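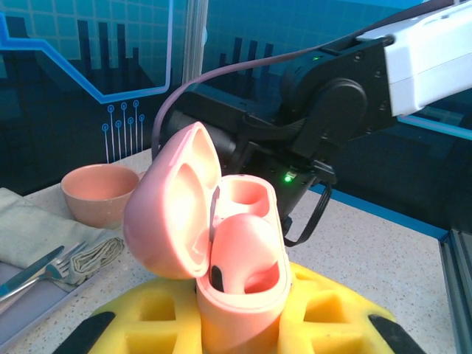
Open earbud case with one earbud inside.

Jidia Listening Library
Progress Report to the Vilton Fund
Submitted Thursday, August 31, 2023
Prepared by Marietjie Nkosi, Program Manager

1. Purpose of this report

This report covers the second period of the grant, beginning in March. It describes progress on the recorded collection, use of the service by members, spending, and the work planned for the remainder of the grant.

2. The collection

The library now holds 755 recordings, including short stories, local history talks, health information and a serialized novel read by Nokuthula Hlongwane. New recordings added during the period number 74. Most were made in the small studio at the Motaung Street branch, where sound treatment of the rear wall was completed in April. Traffic noise remains a problem in the late afternoon and sessions are scheduled in the morning wherever readers are available.

Cataloging has fallen behind recording. At the close of the period, 11 items had been edited but not released, pending written permission from the authors or their families. Annatjie Swanepoel is handling this correspondence and expects most of the permissions to be settled before the next report. Two families have asked to hear the finished recording before signing, and copies have been sent to them.

3. Use by members

Members may borrow a preloaded player or listen on their own phone. Phone listening has grown steadily, and requests for the preloaded players have declined among members under 60. Older members continue to prefer the players, chiefly for the large buttons. We do not propose any change to the lending stock at this time.

Members who took part in the spring telephone survey asked for longer works and for clearer announcements at the start of each chapter. Chapter announcements have been rerecorded for the history series. Several members also reported that volume varied between readers. Hubert Trummer has since prepared a level guide for the studio, and all recordings made from June onward follow it. Earlier recordings will be corrected as time permits.

4. Spending

Spending is within the approved budget. The studio line is fully spent. The reader fees line is underspent owing to the illness of one contracted reader, and we request approval to carry the balance forward into the next period. The maintenance agreement for the Primus editing workstation was renewed at the same rate.

5. Staffing

Lungile Motaung joined as part-time outreach officer and has visited 3 residential homes to enroll new members. The post of assistant editor is vacant and will be advertised again in the fall.

6. Next period

Work will concentrate on the permissions backlog, completion of the serialized novel, and a first group of recordings for children. A draft list of children's titles is attached as Annex B. Comments from the Fund on the list would be welcome before contracts with readers are issued.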